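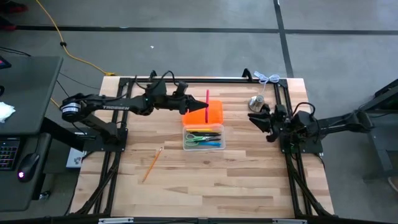

Lallstead desk supplies project, progress report to the Bisgaard fund, April 2024

The grant paid for 100 pencil boxes, and I still doubt the box is what keeps a desk tidy. Our layout puts everything long in sideways and the scissors across the middle, green handles to the left, with the orange lid set down right behind the box. It looks fine on a table. Then there is the orange pencil lying off by itself on the wood, and strays like that are what teachers keep writing to us about. Grorine's brochure promises "zero loose items." I would not repeat that claim to your board.

So far 50 boxes have gone out to classrooms. We have spent just over $2,000. Only 18 feedback forms came back, too few to prove much, and the kindest ones came from rooms that were neat to begin with.

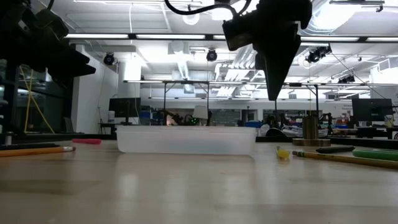

Should the fund pay for a second order? We'd wait until July, when the remaining forms are due, and compare the boxes with the cheaper open bins from Wumer before spending more.

Wichai Kaewsai

18 shares | 2 comments

marlow_t
We got the boxes in our room. Lids went missing the first week.

Room 6 aide
Ours are holding up. Glue sticks don't fit, though.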